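Search this book Go

Chapter 7
Surfaces and Cleanliness in the Workplace
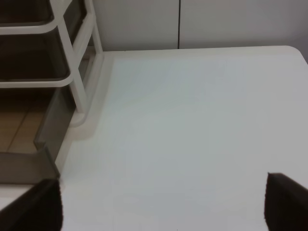 Text by the Sarnlow Press Editorial Board

A work surface is judged first by its finish. Smooth, pale tops show soiling early and are wiped down quickly, and rounded corners reduce minor injuries. This chapter considers how surfaces are chosen, cleaned and inspected – matters often left to habit. It draws on the Dellau survey of 70 small premises, 27 of which kept no written cleaning record.

Contact: Sarnlow Press, PO Box 3141 | © Sarnlow Press | Back to top

Related chapters
Storage and Shelving
Floors and Drainage
The Wivlow Case Study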